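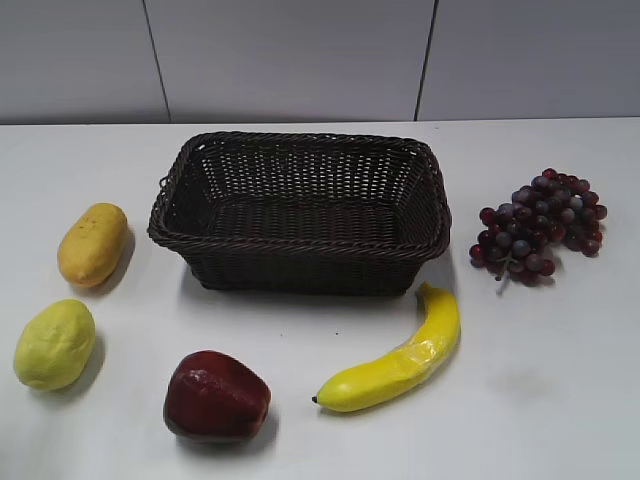

Figure 3. The dark woven basket, empty, with the artificial fruit spread out on the white table.

3.2 Filling the basket

I should say up front that I love fruit baskets, and I probably spent more time on this part of the study than I had any right to. What I wanted to know was simple enough: when people are given an empty basket and a handful of fruit, what goes in first, and does the first piece change where the others end up? Most of the display guides I read (and I read a lot of them) say to start with the big stuff. Fine, but they hardly ever say where in the basket to put it, and that's the bit our sorters at Stastgate kept arguing over!

We logged 914 fillings between the two sites, Cemham and Jondmont. I threw out 119 of them for missing notes, mostly from the first week, when my log sheet had a column so narrow that people just skipped it. Everyone worked from the same instruction -- "make it look nice" -- and could take as long as they liked. Artificial fruit was my choice. Real pears bruise after a day of handling, and then people start hiding the brown side, so you end up measuring that instead. 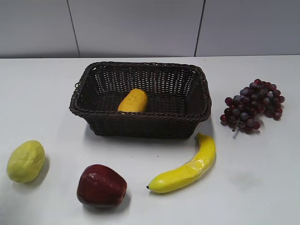
Does it matter which piece goes in first?
It matters a fair bit, mostly for the long fruit, which is hard to fit in flat once the floor of the basket is taken up.

Kaja Pētersons, who coded the log sheets with me, sorted the first placements into middle, end and corner. Middle won easily at Cemham. At Jondmont the corners did much better than I'd guessed, and I still don't have a good story for that. Vogler's older layout scheme treats the basket floor as a grid, and we tried it for a while, but a woven floor with rounded corners doesn't divide up very well and we kept disagreeing about the edge squares. We went back to plain words.

Round fruit gave us the least trouble. An apple or a lemon can go in nearly any gap, and people tended to drop them in without much thought. Grapes were another matter. Some 600 of the written comments mention them, usually about which way the stem should face or whether the bunch should hang over the rim. A bunch has no real bottom, so I can see why people fussed (I fussed too, when I did my own practice rounds).
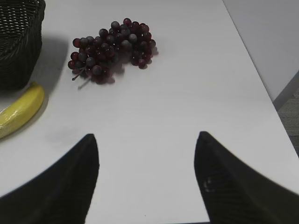
Figure 4. Grapes and a banana on the table near the basket.

Bananas I coded separately, by whether the curve followed the side of the basket or crossed it. Kaja and I disagreed on this code more than on any other, so we went through the whole pile again in July and settled the odd ones together. The counts by site are in Table 2.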